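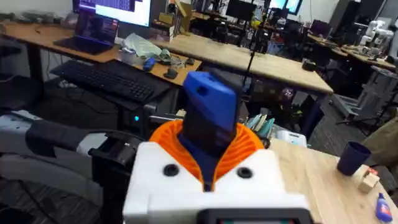 設備更新メモ 写真ページ ヌスデール作業室

来期の機材購入、そろそろ締切。10月の打ち合わせまでに数字を固めたいので、作業室の写真と、今わかっている見積もりの話を1ページにまとめておきます。急ぎで書いているので抜けはあるはず。気づいた人は共有フォルダの表のほうに直接書き込んでください。メールだと埋もれます。

今回の対象は、手先まわり(グリッパーと指先)、作業台、机の上の計算機、それと配線。アーム本体は対象外。本体は来期いっぱい今のまま使う前提で組んでます。

■手先まわり

白いハウジングにオレンジのひだ付きの襟、そこから青い先端が立っている構成。ここが予算の中心です。

消耗品扱いにするか、備品扱いにするかで通る窓口が変わる。アンブロスさんの意見は「先端は消耗品、ハウジングは備品」。賛成。先端は削れたら替えるもので、毎回申請を書くのはきつい。

Virora の見積もり、手先一式で1,646ユーロ。送料別。税の扱いは問い合わせ中で、返事待ち。一式の中身は次のとおり。

ハウジング
襟(オレンジ、予備含む)
先端
取付ネジと六角レンチ
配線の固定具

レンチは要らない。引き出しに山ほどある。外したらいくら下がるか聞いたら、下がらないとのこと。なら付けてもらう。

先端だけ別に15個、これは内製の案も残しています。材料費だけ見れば内製が安い。ただし出力機の順番待ちと、仕上げにかかる人の時間が見積もりに入ってない。去年はそこを数えずに出して、後で突っ込まれました。今年は作業時間の欄を足した。面倒でも埋めてください。

Azimi にも同じ条件で聞いてます。納期は9週。値段はまだ。9週だと年度の前半に間に合うかが微妙なので、頼むなら早めに決めたい。

■机と計算機

明るい色の木の机、黒い脚。上にノートPC、その奥にモニター。机の下に黒いタワー型、手前の引き出しトレイに黒いキーボード。マウス、コード類、ビニール袋、カップ。まあいつもの眺めです。

計算機は今回は買わない。というか買えない。タワーの更新は別枠の予算に移しました。理由は単純で、同じ申請に混ぜると審査が一段増えて、手先の分まで遅れるから。去年それで二か月ずれた。

代わりに、この枠で入れたいのは小物。

電源タップ(スイッチ個別、長めのコード)
ケーブルの束ね具
机の天板裏に付ける配線受け
モニターアーム(候補あり、未定)

モニターアームは賛否あり。机の上が広くなるのは確か。でも天板の厚みとクランプが合うか誰も測っていない。買う前に測ること。測った数字は表の備考に。

キーボードのトレイは残します。外すと言っていた人がいたけど、使っている人のほうが多かった。

■作業台の列

木の台が奥まで続いていて、右手の台には白いアーム。床はダークグレーのカーペット。台の下に椅子や機材。

床について。台車を通す話が出ていて、カーペットだと車輪が重い。床の張り替えは建物側の予算なのでこちらでは出せない。車輪を大きいものに替える方向で検討中。Plundumar の台車カタログを回覧してます。付箋が貼ってあるページが候補。付箋、はがさないでくださいい。

台そのものは、追加2台で申請します。木の天板のまま。金属天板の案もあったけど、価格差が大きいのと、音が響くという声があって見送り。天板の端の処理だけ、手前側は角を落としたものを指定。

棚も足りない。台の下に物を置くのをやめたい、という話は毎年出て、毎年棚の予算が最初に削られる。今年は台と同じ行に入れて、セットの扱いにしました。削るなら台ごと削ってもらう作戦。うまくいくかは知りません。
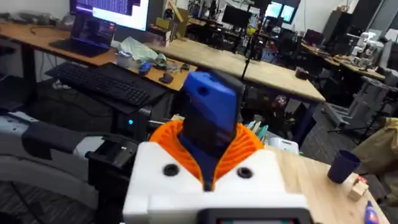 文・構成:マフズ・バンダラ(ヌスデール作業室 機材担当)

手前の台には紺色のカップ、小さい木のブロック、青いのり。右奥の作業台に白いアームが立っていて、その下にグレーの金属の構造物。青い先端は上のほうに穴がひとつ。

小物の話をもう少し。カップ、ブロック、のり、このあたりの対象物は金額が小さすぎて毎回だれかが立て替えてます。立て替えは今期で終わりにしたい。来期は「作業対象物」の行を新しく作って、まとめ買いします。

買うときの注意。

同じ型番で揃える。色も控える。途中で色が変わると前の記録と比べにくい。
のりの類は使用期限を見る。開けた日を書く。
木のブロックは端材でいい。買わない。
カップは割れないもの。重ねられるもの。

対象物の箱はフタ付きの透明なやつを希望。ラベルは箱の短い側に貼る。棚に入れたとき見える面がそっちなので。

■優先順位(仮)

1 手先一式
2 先端の予備
3 作業台と棚
4 配線まわりの小物
5 対象物まとめ買い
6 台車の車輪
7 モニターアーム

上から順に通す。削られる場合は下から。5は金額が小さいので、3が落ちても5は残す方向でお願いするつもり。

アンブロスさんからは「2を1に含めたほうが話が早い」との指摘。そうかもしれない。ただ内製案が残っているうちは分けておきたい。内製をやめると決まった時点で一行にします。

■保守の分

忘れがちなので書いておく。買う値段だけで出すと、翌年の維持費がゼロに見えてしまう。手先一式には交換部品代を年単位で足す。襟と先端は交換する前提、ハウジングは割れたときだけ。ネジは消える。なぜか必ず消えるので多めに。

Virora の保守契約は今のところ入らない見込みです。訪問修理の範囲に自作部品を付けた状態が含まれるのか、書面だと読み取れない。電話では「たぶん大丈夫」だったけど、たぶんでは申請に書けない。文面でもらえたら再検討。

保管場所も費用のうち。予備が届いても置く所がないと、結局台の下行きになる。棚の行を守りたい理由はこれもある。

■まだ決まってないこと

・Virora の税と送料
・Azimi の金額
・内製の作業時間(出力担当の人、記入よろしくです)
・天板の厚み
・台を入れる位置。通路の幅を残すこと、椅子を引いた状態でで測ること
・古い台を残すか処分するか。処分費は未計上

見積書のPDFは共有フォルダの「来期_機材」の中。ファイル名の頭に業者名を付けてください。「見積_最新_2」みたいなのはやめて。開かないとどこのかわからない。

質問はマフズまで。午前中は作業室、15時以降は席にいます。表の締めは10月の打ち合わせの前日、夕方まで。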